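Homora publishes gripper comparison on cloth handling

Homora has released the results of a bench comparison between two sets of gripper fingers for low-cost two-arm workstations. The work was carried out in July by Philomena Breathnach and Muchen Xia, and deals only with soft goods: small cleaning cloths picked up, opened out and folded by a pair of arms under remote control.

The two sets are the Marsden, a flat parallel finger with a rubber pad, and the Skellen, a tapered finger that narrows to a point. Both bolt to the same gripper body, so the arms, motors and control software were left unchanged between runs. Each set was given 600 attempts, split evenly between picking a cloth from the table and passing it from one arm to the other.

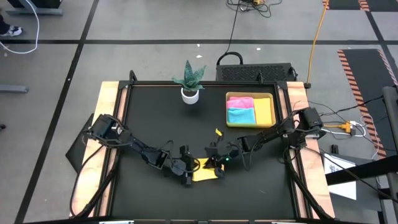

The two-arm bench during the cloth tests.

On single picks from the table the Skellen fingers completed 86 per cent of attempts. The Marsden set did less well, mainly on cloths that had been left flat. A broad pad tends to push the top layer along before it closes, and the operator then has to back off and approach from a steeper angle. With a bunched cloth the gap between the two sets was small enough that the report draws no conclusion from it.

Handovers went the other way. The wider pad holds more fabric and the cloth turns less in the grip, which matters when the second arm is trying to find a free corner. The pointed fingers lost their hold more often here, usually when the two arms pulled at slightly different heights. Breathnach writes that the operators learnt to keep both wrists level, but that this slowed them down and would be hard to ask of an automatic controller.

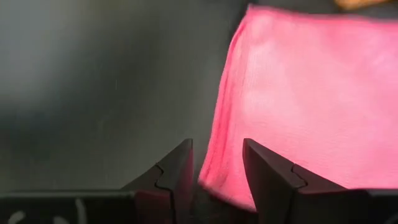 Wrist cameras were found to be of most use in the last few centimetres of an approach. With fabric close to the lens, there is often too little of the table in view to judge height, and the operators went back to the fixed camera for that. The report suggests that any automatic system should be given both views, and that the wrist camera should be set so that both fingertips stay in the picture at all times. It also notes that microfibre gives the camera very little surface detail to follow, and that folded edges are easier to pick out than flat areas.

The arms were run from an Ekon controller. Two settings were tried for closing force. The higher one reduced dropped cloths with the Marsden fingers but made almost no difference with the Skellen, where the small contact area seems to be the limit. Motor temperature was logged throughout and 107 attempts were repeated after the log showed a joint running above its set limit.

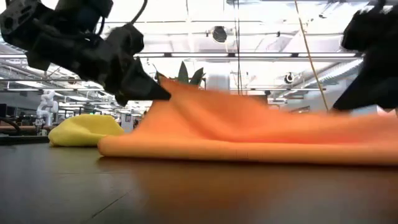 Moving fabric remains the main source of error. A cloth that is still settling can shift away from the point the operator has chosen, and both finger sets missed more often when the second arm was in motion. Adding a short pause before closing helped in all conditions, at the cost of a longer cycle.

Homora puts the price of the tested pair of arms, with one set of fingers, at 1,995 euros. A third finger, with a pointed tip and a narrow rubber strip behind it, is being drawn up by Baoshan Su – no test date has been given.

The full tables and the finger drawings are available from Homora on request.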